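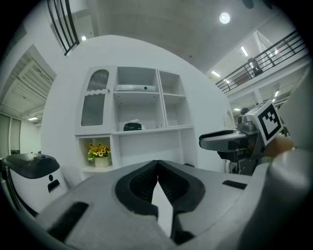
Keeping a Pair of Hand-Held Grippers Happy

Workshop tips, updated 1 Feb 2021

If you have looked after a sewing machine or a good set of kitchen knives, you already know most of what I'm going to say. The Wekis hand grippers we use at the shelf cell are sturdy things, and they put up with a lot, but they do like a bit of attention at the start and end of the day. I've been the one giving it to them for a good while now, and these are the habits that stuck (plus one or two I learned the hard way).

Start with the finger pads

The pads do all the touching, so they pick up everything: tissue lint, hand lotion, the dust that lives at the back of every shelf in the world. Wipe the inner faces with a damp wipe before the first run and again at lunch. Go along the ribs and not across them, or you'll just push the fluff down into the grooves. For anything stubborn I use an old soft toothbrush with plain water. Please keep the kitchen degreaser away from them! We lost a nice set that way in November, when they went tacky and then shiny, and a shiny pad won't hold a thing.

Let them air dry with the jaws open. We change pads at 2000 closings whether they look tired or not, and sooner if you can see a nick along the edge. Write the count on the card in the drawer. A new pair should meet evenly when you close the jaws slowly against the light. If one side gets there first, back the pad screws off a half turn, close the jaws gently, and snug them up again while they're closed.

Marker cubes

The black-and-white patterns have to stay flat, clean and matte. Dry microfiber cloth only. If you find a fingerprint, breathe on it and wipe once, lightly, the way you'd do a pair of glasses. When a corner starts lifting, don't press it down with your thumb and hope for the best (I have done this, it comes back up in an hour). Take the whole square off and put on a fresh one from the Uster cabinet, lining it up with the little corner guide before you let the glue touch.

Then wiggle the cube. It shouldn't move at all. If it does, tighten the screw underneath and do the alignment check over again from the top, even if you did it that morning. I know, I know.
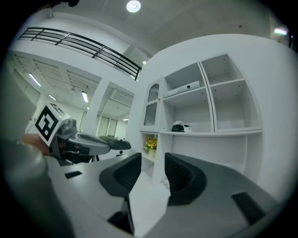 The alignment check is easier than the manual makes it sound, by the way. Page 131 is the one you want, and you can skip the rest of that chapter. Pick up both grippers, bring the jaws toward each other at chest height, hold them still while the program settles, then do the same thing lower down and once more with your wrists turned. Move as if you were carrying a full cup of coffee. Keep your fingers on the handle and away from the faces of the cube, and push long sleeves up if they tend to flop forward over things.

If the numbers jump around, look at the lights before you look at the software. A low lamp shining straight onto a marker will wash it out, and so will a bright phone screen lying face up nearby. We spent a whole afternoon reinstalling the Mohmand tracking program once and it was a desk lamp.

Getting the shelf ready

Dust the cubbies from the top down. Open and close the glass-paneled door a time or two and listen for a rub; the hinge has a small adjusting screw, and a quarter turn usually does it. Put things where the jaws can get at them squarely, with a little finger room on both sides. Tissue boxes are lovely to practice on but they do crush, so swap the box out once the sides go soft. A tired box will make you think the grip force is off when it's perfectly fine.

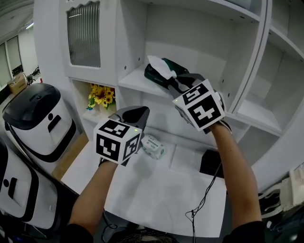
Geltura Home Handling Team – Bench and Shelf Cell

Keep your table tidy while you work, and that goes double for cables. A loop hanging near the edge is going to catch a handle or an elbow sooner or later. I run ours toward the back and hold it with a bit of painter's tape, which peels off without leaving that gray gunk. Leave the wipes within reach, with the lid pressed shut. A pack left open overnight is a pack of dry paper by morning.

Glance at the little lights on both cubes before each run. Green on one and nothing on the other usually means a plug that's only halfway home, so push it in until you feel it click. If that doesn't help, try the spare lead, number 19 on the hook board.

At the end of the day

Wipe the handles too. Everyone remembers the pads, and the handles are what all of us have been holding since breakfast! Check the housing for loose screws, rest each gripper on its side with the jaws open, and don't stack anything on the cubes. If you use grease on the jaw slide, use a dab the size of a grain of rice and work it in by hand. More than that just creeps out onto the pads and you're back to the toothbrush.

Spare pads and marker squares are in the second drawer down. If you take the last packet, leave the empty one on my bench and I'll order more.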